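シェアハウスSturusard 入居者・運営合同会議 議事録

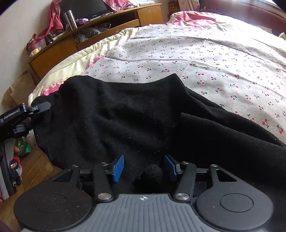
日付:24/1/14
場所:1階共用リビング
出席:入居者(各階より)、運営会社Skirnine担当者
欠席連絡:3階より複数(勤務および帰省のため)。欠席者の意見は事前に書面で受け取っており、該当する議題の中で読み上げた。
記録:入居者の輪番による。次回は2階の当番。

議題
1.前回議事録の確認
2.洗濯室の使用時間と乾燥機
3.暖房と共益費
4.台所の冷蔵庫と食品棚
5.ごみ出し当番
6.玄関、自転車、除雪
7.予約システムMondusの使い方
8.短期滞在者の受け入れ
9.その他

1.前回議事録の確認

11月の議事録を確認した。訂正は1件。「屋上の物干しは冬季も使用可」とあったのは「冬季は強風の日を除き使用可」の誤り。運営側で掲示分も差し替える。

前回からの持ち越しのうち、廊下の照明の交換は完了。4階の廊下だけは器具の型が違い、部品の取り寄せになっている。入荷の連絡があり次第、運営が入居者に日時を知らせて交換する。それまでは足元灯を点けたままにする。消して歩いている人がいるようなので、夜間はスイッチに触らないこと。

浴室の換気扇の異音については、業者が見に来たが、その場では音が出なかった。音がしたときに録音してほしいと業者から依頼があった。録音できた人は運営の連絡用アドレスに送る。

郵便受けの名札は、まだ旧入居者のものが残っている部屋がある。運営が月内に差し替える。転居した人宛ての郵便が届いた場合は、捨てずに玄関の返送箱へ入れる。

2.洗濯室の使用時間と乾燥機

洗濯室の使用時間は現在、朝6時から夜11時まで。これを変えるかどうかを話し合った。

2階の入居者から、洗濯室の真上の部屋では夜10時を過ぎると脱水の振動が気になるという意見。冬になって窓を閉めきるようになってから余計に響く。一方、遅番勤務の入居者からは、帰宅が9時を過ぎる日が多く、10時終了では洗い終わらないとの意見があった。

防振マットを敷く案が出た。運営によると、奥の洗濯機にはすでに敷いてあり、手前の洗濯機には敷いていない。まず手前にも敷いて、使用時間は変えずに様子を見ることで合意した。次の会議で2階の入居者にもう一度聞く。なお、手前の洗濯機は脚の高さが揃っていないのではないかという指摘があり、マットを敷くときに水平も見ることになった。

終了時刻の扱いもはっきりさせた。11時は「運転が終わっている時刻」とする。11時に回し始めてよいという意味ではない。掲示の文面を直す。

乾燥機のフィルターについて。掃除をせずに次の人に渡している例が続いている。前の人の綿ぼこりがたまったままだと乾きが悪く、時間を延長する人が増え、順番待ちも長くなる。使い終わった人がフィルターを外して掃除し、ほこりは横のごみ箱に捨てる。水洗いは運営が月に一度行うので、入居者はしなくてよい。先月、濡れたフィルターが戻されていて運転が止まったことがあった。

毛布や起毛した生地のものは、ほかの衣類と一緒に洗わないでほしいという要望が3階から書面で出ていた。前の人の洗濯物の毛が槽に残り、白いシャツについたとのこと。これについては次のとおり意見が分かれた。
・毛布類は専用の曜日を決めるべき
・曜日を決めると雨の週に困る
・近くのコインランドリーAguirreに大型の機械があるので、毛布類はそちらを使えばよい
・Aguirreまで毛布を抱えて歩くのは冬は大変で、全員に求めるのは無理がある
曜日は決めず、毛布類を洗ったあとは槽の中を拭き、糸くずネットを空にすることを決まりとした。拭き取り用の布は洗濯室の棚に置く。乾燥機に毛布を入れる場合は1枚ずつとする。

手前の洗濯機の糸くずネットが破れていたため、運営が交換した。代金は2181円で、共益費の消耗品から支出済み。領収書は玄関横のファイルに綴じてある。

洗濯物の置き忘れについて。運転終了後に長時間放置されている場合、次の人は備え付けのかごに移してよい。これまでも慣習としてそうしていたが、触られたくないという人もいたので改めて確認した。移されるのが嫌な人は終了時刻に取りに来る。かごに移すときは床に落とさないように。

3.暖房と共益費

運営から、この冬の電気代とガス代の説明があった。共用部の電気代が前の冬より増えており、大きいのはリビングのエアコンと浴室の暖房である。請求書の写しを回覧した。

対応として、共益費を一人あたり月300円上げる案が運営から出された。期間は2月から4月までとし、5月に元に戻す。

出された質問と回答は次のとおり。
・5月に必ず戻るのか → 戻す。続ける必要が出た場合は、改めて会議にかける。
・長期不在の人も同額か → 同額とする。ただし月を通して不在の場合は事前の申し出により免除する。
・余った場合はどうするのか → 消耗品に繰り入れ、内訳を掲示する。
・値上げより先に節約できるところがあるのではないか → 下記のとおり併せて行う。

節約については次のことを決めた。
リビングのエアコンは設定温度を20度とし、最後に出る人が切る。朝、無人で点いたままになっていることがあった。リモコンの横に紙を貼る。
浴室の暖房は入浴の直前に点け、出るときに切る。続けて次の人が入る場合は点けたままでよい。
リビングの窓に断熱シートを貼る。運営が材料を用意し、手の空いている入居者が作業する。道路側の大きな窓を先にする。
玄関の内扉を閉める。荷物の多い日は開け放しになりがちなので、閉めてから荷物を運ぶ。

リビングが寒いときはひざ掛けを使いたいという声があり、各自の持ち寄りとした。置いて帰る場合は部屋番号を書いた札をつける。札のないものは月末に運営が回収する。ソファに広げたまま席を離れると場所取りに見えるため、使わないときは畳んで棚に置く。

居室での石油ストーブ、電気ストーブの使用は契約上できない。火災報知器の点検の際、ストーブの置いてあった部屋があったと運営から報告があった。部屋番号は公表しないが、個別に連絡済み。電気毛布と湯たんぽは使ってよい。電気毛布は外出時にコンセントを抜く。

共益費の件は出席者全員の賛成により決定した。欠席者の書面にも反対はなかった。契約書の変更は不要だが、運営が全員に通知を配る。

4.台所の冷蔵庫と食品棚

共用冷蔵庫の中の区画が守られていない。名前のない食品が奥に残り、野菜室では液が漏れていた。掃除は気づいた人がしているが、同じ人に偏っている。

決まったこと。
・食品には部屋番号と入れた日を書く。油性ペンは冷蔵庫の側面に磁石で留めてある。使ったら戻す。
・毎月最初の週に中身を確認する。部屋番号のないもの、期限を過ぎたものは処分する。前の週に予告の紙を貼る。
・調味料の共用はこれまでどおり扉の内側のみ。共用にするものには「共用」と書く。
・冷凍室は容量が足りないので、一人の区画からはみ出した分は戻す。まとめ買いをした日は周りに声をかけて、空いている区画を借りるのはかまわない。

冷凍室をもう1台増やせないかという意見があった。運営は、置き場所と電気容量の問題で今年度は難しいと回答した。来年度の備品の希望として記録に残す。

食品棚は、乾物の袋を開けたまま置かないこと。虫が出た家の話が出て、容器を買うかどうかの相談になったが、各自で密閉できるものを用意することで落ち着いた。ふたのない容器は棚に置かない。

まな板の使い分けについて、肉用と野菜用の色が消えかけていて区別がつかないとの指摘。新しいものに替える。古いものはほかの用途に回さず捨てる。

鍋の焦げつきは使った人が落とす。水を張って流しに置いておくのは食後までとし、翌朝まで残さない。朝の流しが使えないという苦情が何度も出ている。食洗機を求める意見もあったが、手洗いの鍋が残るのは同じだろうという反論があり、議題としては取り上げなかった。

5.ごみ出し当番

年末年始に収集日が変わったことに気づかず、燃えるごみが一回分残った。物置に保管し、次の収集日に出した。今後、変則の収集日は前の週に運営が台所と玄関の両方に掲示する。

当番は週替わりで各階を回しているが、人数の少ない階に負担が偏っているという意見が出た。階ごとの割り当てをやめて部屋番号順にする案を検討し、2月から部屋番号順に変える。都合の悪い週は当事者どうしで交代し、表に書き込む。書き込みがない場合は元の当番の責任とする。

段ボールは畳んで紐で縛る。縛っていない段ボールは収集されず、雨で崩れたことがある。紐とはさみは物置の入口に掛けてある。はさみが台所に移っていることがあるので、使い終わったら戻す。

粗大ごみは各自の負担で処分する。物置に置かれたままの折りたたみ椅子と衣装ケースは持ち主がわからない。今月末まで札を貼って待ち、申し出がなければ運営が処分する。

布団や毛布を捨てるときも粗大ごみの扱いになる。小さく切れば燃えるごみで出せるのではないかという質問が出たが、その場で答えられる人がいなかった。運営が市の窓口に確認し、掲示する。

6.玄関、自転車、除雪

玄関の靴が多く、出入りしにくい。一人が出しておくのは一足までとし、残りは靴箱か居室に置く。長靴は別に数えず、雪の日だけ並べてよいことにした。濡れた傘は外の傘立てに入れる。

自転車置き場では、使われていない自転車が場所を取っている。運営が全車に札をつけ、使っている人は札を外す。札が残ったものは春に移動する。移動先は建物の裏で、すぐには捨てない。鍵のない自転車も一台混じっていて、旧入居者に問い合わせ中である。

除雪について。道具は物置の手前に移した。降った朝は早く出る人が玄関から道路までの通り道を空け、残りは日中にいる人がする。昨年は当番表を作ったものの、降る日が読めず役に立たなかったため、今年は表を作らない。そのかわり、除雪した人は玄関の紙に部屋番号を書く。特定の人に偏っていたら次回また話し合う。

滑り止めの砂は玄関脇の箱にある。塩化カルシウムは自転車が錆びるので置き場の周りには撒かない。袋の口が開いたままだと湿気で固まるため、使った後は必ず縛る。

屋根からの落雪の範囲にはコーンを置いた。コーンの内側を近道として歩かないこと。来客にも伝える。

7.予約システムMondusの使い方

リビングの貸切利用と来客用の部屋の予約は、11月からMondusに移行している。紙の予約表と二重になっていたため行き違いがあった。紙の表は今日で撤去した。

入居者から出た不便な点。
・携帯電話の画面で、終了時刻の欄が見つけにくい
・取り消しをしても確認の通知が来ない
・パスワードを忘れたときの手順がわからない
運営は、取り消し通知については設定で直せるので今週中に対応すると回答した。パスワードは運営に言えば再発行する。画面の件はSkirnine側では変えられないため、使い方の紙を作って配る。携帯電話を使わない入居者は、運営に口頭で頼めば代わりに入力する。

リビングの貸切は一回3時間までで、夜は9時に終える。貸切中も台所への通り抜けはできる。貸切の後は机と椅子を元の位置に戻し、床を掃く。先月の貸切のあとに紙皿が残っていたので、ごみは当日のうちに片づけること。

来客用の部屋は一泊の料金を据え置く。鍵の預かり金は3000円とし、返却時に返す。これまでは預かり金がなく、鍵の返し忘れがたびたびあった。預かり金は現金のみ。受け渡しのときに運営と利用者の両方が帳面に署名する。運営の不在時に着く客がいる場合は、前日までに入居者が預かり金を納めて鍵を受け取っておく。

寝具は来客用の部屋の押し入れに入れてある。シーツと枕カバーは使った後に外し、洗濯室の回収袋に入れる。掛け布団と毛布は畳んでベッドの足元に置く。シーツの洗濯は運営がAguirreに頼んでおり、出した日によっては戻るまで数日かかる。連泊の予定があるときは予約の備考欄に書く。替えのシーツが足りなくなったことが年末にあり、運営が買い足した。

8.短期滞在者の受け入れ

運営から、空いている居室を短期滞在者に貸すことについて意見を聞きたいとの提案があった。期間は一か月以上三か月以内を考えている。現在の空室をそのままにしておくと家賃収入が減り、設備の更新が先送りになるとの説明だった。

賛成の意見:空室が続くよりよい。短期で入った人が長期に切り替えることもある。ごみ当番の人数も増える。
反対または慎重な意見:決まりを覚える前に出ていく。人の入れ替わりが多いと玄関の暗証番号の管理が心配である。冷蔵庫の区画が足りない。

暗証番号は、短期の退去のたびに変更するとの回答があった。冷蔵庫は空室分の区画をそのまま割り当てるので不足しない。決まりの説明については、運営が入居の日に館内を一緒に回り、洗濯室、台所、ごみ置き場の使い方を伝えることを条件としてほしいとの意見が多く、運営も了承した。

採決はせず、次回に条件をまとめた紙を運営が出し、それを見て決める。入居者側の希望として次を記録する。
・受け入れは同時に一室まで
・共益費は長期の入居者と同じ額
・夜間の引っ越しはしない
・問題があったときの連絡先を入居者にも知らせる

9.その他

リビングの本棚がいっぱいになっている。読み終わって持ち帰らない本は、下の段にまとめる。下の段の本は誰が持っていってもよい。辞書と地図は動かさない。

無線の通信が4階で弱いとの報告。中継器の位置を変えて試す。変えた日は運営が連絡するので、速くなったか遅くなったかを教えてほしい。

避難訓練を春に行う。日程は未定。非常口の前に荷物を置いている階があり、その場で移動を依頼した。消火器の場所を知らない人が出席者の中にもいたため、会議のあとで一緒に見て回った。

楽器の練習時間について質問があった。従来どおり夜8時までで、変更はない。ヘッドホン使用なら時間の制限はないが、鍵盤を叩く音は下に響くので敷物を敷く。

体調を崩した人が出たときの連絡について。熱がある場合は共用の台所を使わず、連絡を受けた人が食事を部屋の前に置く、という昨年のやり方を続ける。強制ではなく、できる人がする。体温計は玄関の薬箱にある。電池が切れていたので替えた。

担当と期限

洗濯室の防振マットと水平の確認:運営、1月中
洗濯室の掲示の修正:運営、今週中
槽の拭き取り用の布:運営、今週中
断熱シート:材料は運営、作業は入居者有志、次の休日
共益費の通知:運営、1月中
まな板の交換:運営、次の買い出しのとき
ごみ当番表の作り直し:今回の記録当番、2月の第一週まで
布団と毛布の捨て方の確認:運営、回答があり次第掲示
自転車の札つけ:運営、1月中
Mondusの取り消し通知の設定:運営、今週中
Mondusの使い方の紙:運営、次回まで
短期滞在の条件案:運営、次回の一週間前までに配布
4階の照明と中継器:運営、部品の入荷後に日時を連絡

次回の会議は3月、場所は同じくリビング。開始時刻は夕方からという希望が多かったため、候補を二つ玄関に貼り出し、都合のよいほうに印をつけてもらう。議題の希望は前の週までに玄関の箱へ入れること。

この議事録に誤りがある場合は、掲示から一週間以内に運営または記録当番まで。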